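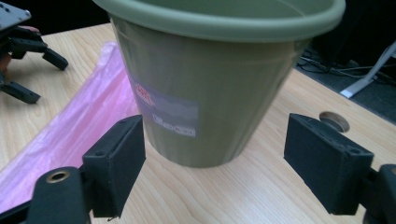
Sage-green pot, label still on, on the table.

Search this blog
Type and press enter

Repotting indoors: notes on the green pot

Nov 25, 2018

The potting bench in the shed is out of use until spring, so all repotting has moved to the table in the back room. Results so far are acceptable. I am writing down the procedure mainly for my own reference, as I did the same thing last winter and kept no record of it.

The pot is plastic, tapered, matte sage green, with a thick rolled rim. I picked it for the rim. A thin-walled pot flexes when you lift it one-handed full of damp compost, and the root ball cracks along one side. A rolled rim stiffens the opening and gives the fingers something to hold. Terracotta would also be stiff, but it dries out faster than I water.

The label is faded to a pale purple and white, and I have left it on. Labels of this kind leave a layer of adhesive which then collects grit. Warm water and dish soap will lift most of it. Cooking oil left on for an hour lifts the remainder. I have done both on other pots and decided it was not worth the time on this one, which will face the wall.

Drainage

I check drainage before anything goes in. Stand the pot in the sink, pour in a full jug, and watch how long it takes to empty. If it takes more than a few seconds I open the holes up with a step drill at low speed, from the inside, with a scrap of softwood under the base. Drilling fast melts the plastic and leaves a burr that partly closes the hole again.

No gravel layer at the bottom. I used one for years. Water sits in the fine material above the coarse layer until the fine material is saturated, so the gravel only raises the wet zone closer to the roots. A square of fiberglass window screen over the holes keeps the compost in.

Mix

The plant is a pelargonium that Morven Ogilvie gave me as a cutting in October. It is now well rooted and too big for its starter pot. The mix is 3 parts peat-free compost to 1 part perlite, measured with a yogurt tub. I wet the perlite first, in the bag, to keep the dust down. The compost is Tallen, the fine grade. The standard grade has bark pieces in it which are fine outdoors and irritating in anything small.

I was using Flomgate before that and had fungus gnats within 5 weeks. I can't prove the compost was responsible. The windowsill was also being overwatered at the time, by me.

Protecting the table

The table is light wood and it marks. Newspaper is the usual advice and it is poor advice, as it soaks through at the first spill and the ink transfers. Plastic sheet is better. The pink translucent stuff creases badly and will not lie flat, but damp compost slides off it, and at the end the whole thing can be gathered by the corners and tipped back into the bag. Tape on the two long edges helps. Low-tack only.

The cable grommet is the weak point. It is a round hole straight through the top, and compost finds it every time. Chelsea Ellwood suggested a jar lid placed over it, which works as long as you remember it before starting – I have remembered it once.

Sequence

Water the plant the evening before. Screen in, then enough mix that the top of the root ball will sit a thumb's width below the rim. Plant in, fill the sides, tap the base on the table twice. Do not press down with the fingers. The first watering settles it, and you top up afterward if the level drops. Keep it out of direct sun for a few days.

Feeding can wait until there is new growth. With a pelargonium at this time of year, on a cool sill, that may be February. I water when the pot feels light when picked up by the rim, and at no fixed interval. A moisture meter (Jelwood, the two-prong type) gave me readings that varied by half the scale depending on which side of the pot it went into, so it has gone in the drawer.

Remaining jobs are the two spider plants and the aloe. The aloe needs a grittier mix and a wider, heavier pot, as it is already leaning. I have not found one yet that fits the saucer.

Recent posts
Descaling a watering can rose
Grow light timers, part 2
Skála pruners: replacing the spring
Storing dahlia tubers in a cold hallway
Perlite or pumice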